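Removing label adhesive from hard plastic

Most paper and film labels leave a layer of pressure-sensitive adhesive behind. The method depends on the plastic, so check the recycling code first. Polypropylene (5) and polyethylene (2 or 4) tolerate most solvents. Polystyrene (6) and acrylic do not, and will craze or cloud.

You will need
Isopropyl alcohol, 70 per cent or stronger
Vegetable oil
Dish soap
A plastic scraper
A hair dryer
Cotton cloths

1. Warm the label on the low setting for 30 seconds, holding the dryer 10 cm away.
2. Lift one corner with the scraper held at a shallow angle. Pull slowly, back over itself.
3. Coat the residue with oil and leave it for 45 minutes.
4. Roll the softened adhesive off with a cloth. Do not scrape curved surfaces.
5. Wash with dish soap in warm water and dry.
6. Wipe any remaining haze with alcohol, after testing a hidden spot.

On polystyrene, stop after step 5 and repeat the oil if needed. Scuffs and mould seams hold residue longer than smooth areas. 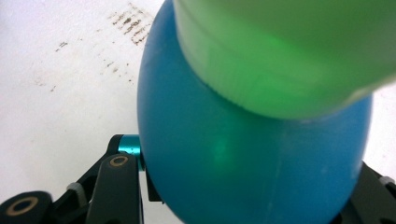
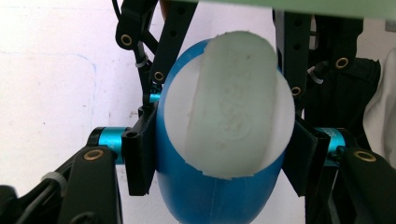
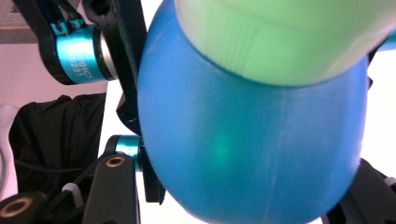
Blue plastic with a curved surface.

Can I use acetone if the oil does not work?
Keep acetone for glass and metal. It dissolves polystyrene, acrylic and ABS on contact, and the colour can lift as well.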